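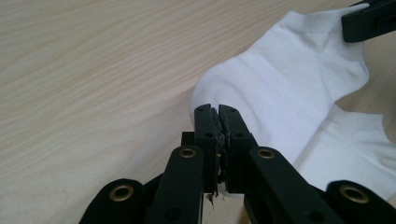 Laundry is a humbling business, and if you don't believe me, you ought to spend a day with Hauke Diekmann at Justik, where grown engineers will argue until lunchtime over the best way to pick up a sock. I went in thinking the arms and the software would be the stars of my visit, and I came away with a notebook full of fingertips.

The shop is comparing two hand-held grippers this winter, the Medve and the Kurnum, and the same person works both of them before either design goes anywhere near an arm. Diekmann prefers it that way (he likes to feel a bad grip in his own wrist, he told me, before he reads about it in a log). The fingers are flat black plastic with screw holes through them, so the pads can be changed, and goodness, do they need changing! Fabric is gentle on people and awfully hard on padding. By the time a strip has been through 2,000 pinches it has gone ragged along the seam, with little threads hanging off the bottom, and the team argues all over again about whether to replace it or keep going and see what a tired gripper can still do.

White knitted socks are the favorite test piece. One jaw takes the cuff, the other goes for the rounded part in the middle, and everything depends on how much cloth gets between the tips. Tanner Caron, who came over from Zundadico in April, keeps the score sheet, and on the day I visited the Kurnum had missed 9 grabs out of 151. The Medve had missed 40, though Caron was quick to tell me that most of those came before a pad change, and that he'd be a little sorry to see it go, as it sits so nicely in the hand.

I tried a few grabs myself and caught mostly table. Diekmann kindly didn't write those down. Dish towels are next on his list, and after that a fitted sheet, which he brought up twice and both times with a sigh.

Contact the features desk | Copyright 2018. All rights reserved. | Back to top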